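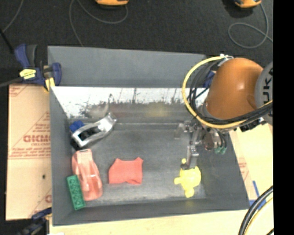
Sorting Out the Toy Bins Before the Holidays

Posted Dec 2, 2018 by Despina Mihăilă
Filed under: Storage, Kids' Rooms, Cleaning

More toys come into most houses in the next month than in the rest of the year put together. The time to go through the old ones is now, while you can still see the floor. It took me two afternoons for our playroom and one evening for the bath and garage toys. Do it in stages if you have to, but finish one bin before you open another.

What you need

An old bedsheet, two buckets, dish soap, white vinegar, baking soda, a soft toothbrush, cotton swabs, rubbing alcohol, a small Phillips screwdriver, a few mesh laundry bags, and four boxes or bags for sorting. Grocery bags tip over. Cardboard boxes from the liquor store are the right size and stay open.

Dump and sort

Spread the sheet on the floor and tip the whole bin onto it. Picking through a bin from the top never works, and the small stuff always ends up at the bottom. When you are done, gather the corners of the sheet and shake the crumbs and lint outside.

The four boxes are keep, give away, repair, and trash. If you can't decide on something in a few seconds, put it in keep and go on. It will come up again next year.

Put loose pieces in a bowl as you find them: puzzle pieces, doll shoes, game tokens, dice. Leave the bowl out until every bin in the house has been done. Half of what is in it will match up with something by then. I hold the leftovers until spring in a jar on the closet shelf and then throw them out.

Things that go straight in the trash: cracked plastic with sharp edges, balloons, anything with a battery door that won't close, and anything that smells of mildew after washing. Button batteries are dangerous if swallowed, so check the screw on every small battery compartment. If the screw is missing, take the battery out that minute.

Washing hard plastic

Solid plastic toys with no batteries, no metal and no holes can go in the dishwasher. Use the top rack, put small pieces in a mesh bag closed with a clothespin, and turn off the heated dry. Skip the detergent pod and use half the usual amount of powder.

Everything else gets washed by hand. Fill one bucket with warm water and a squirt of dish soap and the other with plain water. Wash, rinse, and lay the toys out on a towel. A toothbrush gets into wheel wells and seams. Change the rinse water when it goes cloudy.

For building bricks, fill a mesh bag no more than halfway and swish it in warm soapy water for a few minutes. Keep the water under 104 degrees or the bricks can warp. Spread them in one layer to dry and turn them over the next morning. Don't use a hair dryer.

Battery toys get wiped with a cloth that has been wrung out hard. Never spray them. For the grooves around buttons, use a cotton swab dipped in rubbing alcohol.

White crust in a battery compartment is usually from an alkaline battery that leaked. Put on gloves, take the battery out, and dab the contacts with a swab dipped in vinegar. Wipe with a damp swab, let it dry overnight, and try new batteries. If the spring is eaten through, the toy is finished.

Bath toys

Squeeze each one over the sink. If black specks come out, throw it away. You can soak it in vinegar, and some people do, but the inside never comes completely clean and it goes right back in the tub with the child.

New squirt toys can be sealed before their first use. Put a drop of hot glue over the hole and let it harden. They won't squirt, but they float just as well. Check the plug now and then, and don't do this for a child who still chews on everything.

Hang bath toys to drain. A mesh bag on a suction hook is fine if the wall is smooth tile. On textured walls the suction cup lets go in the middle of the night. We run a second tension rod along the back wall of the shower and hang the bag from that.

Stuffed animals

Read the tag first. Most can go through the washer on cold and gentle, inside a tied pillowcase. Wash two or three together so the load balances. Air dry, or tumble with no heat and a couple of clean tennis balls. Squeeze the middle before you call it dry. The outside dries first and the stuffing can stay damp for another day.

For ones that can't be washed, put them in a large paper bag with half a cup of baking soda, fold the top over, and shake for a minute. Leave it for an hour, then take them outside and brush them off. Vacuum with the upholstery tool and a piece of old pantyhose over the end so you don't lose the eyes.

Sew up split seams before washing, not after. Use doubled thread and small stitches.

Stickers, ink and crayon

Sticker residue: rub in a little cooking oil, wait ten minutes, scrape with a plastic card, wash with dish soap.

Ballpoint on vinyl dolls: try rubbing alcohol on a swab first, on a spot that doesn't show, as it can take paint off. Old ink that has soaked in may not come out.

Permanent marker on hard plastic: draw over it with a dry erase marker and wipe while it's still wet. Repeat. It works better on shiny plastic than on dull.

Crayon: baking soda on a damp cloth, light pressure.

Choosing a bin

Shallow beats deep. In a deep bin the child digs, and everything gets thrown out on the floor to reach the one thing at the bottom. Eight inches is deep enough for most toys. Save the deep ones for stuffed animals and balls.

Don't use lids on anything that gets opened every day. The lid will be on the floor by the first evening and cracked by the end of the week. Lids are for closet shelves and the garage.

If you use an old chest with a hinged lid, fit a lid support that holds it open at any height, or take the lid off. A heavy lid that drops can hurt a child badly.

Metal bins last for years but they are loud, and they scratch hardwood. Stick felt pads under the corners and lay a piece of rubber shelf liner in the bottom. Run your hand along the rim before you buy one. If there's a burr, a few strokes with a fine file will take it off.

Fabric cubes look nice and sag. A square of stiff cardboard in the bottom helps for a while.

Labels

For children who don't read yet, tape a picture to the front. Cut one from the box the toy came in, or draw it. Cover it with clear packing tape and run the tape past the edges on all sides, or it will get peeled.

Keep the categories wide. "Cars" works. "Red cars" does not. Our bins are cars and trains, animals, dolls, bricks, play food, and one marked everything else. The last one matters, as it gives you a place to throw things at the end of the day.

Rotating

Pack up part of what's in the keep box and store it out of sight. Write the month on the box. Bring it out when the other toys get boring and put the same amount away. I swapped ours in November and the wooden train set was played with for a week straight, though nobody had touched it all summer.

Don't put away the favorite bear, whatever shape it's in.

Giving toys away

Call before you drive over. Many thrift stores and shelters won't take stuffed animals, and some stop taking toys altogether once December gets busy. Wash everything first. Tape puzzle boxes shut and write on the outside whether all the pieces are there. Put fresh batteries in anything that lights up, or tape a note on saying what size it takes.

Look up recalls on older cribs, ride-on toys and magnet sets. Recalled things shouldn't be given away or sold. They need to be thrown out or returned to the maker.

Comments

Vovlow wrote:
For the bricks, I put the mesh bag in a salad spinner after rinsing. It cuts the drying time a lot. Small batches only or the basket wobbles.

Matei wrote:
Does the vinegar trick work on the flat coin cell holders too? I have a music box with green stuff on the contacts.

Despina replied:
Try it, but use very little and keep it off the circuit board. Green is corrosion on the copper. A pencil eraser will take off what the vinegar leaves behind.

Kisex wrote:
Cornstarch works in place of baking soda for the stuffed animals and brushes out easier from long fur.

More in Storage
Getting crayon off painted walls
What to keep in the hall closet
Drying boots without a boot tray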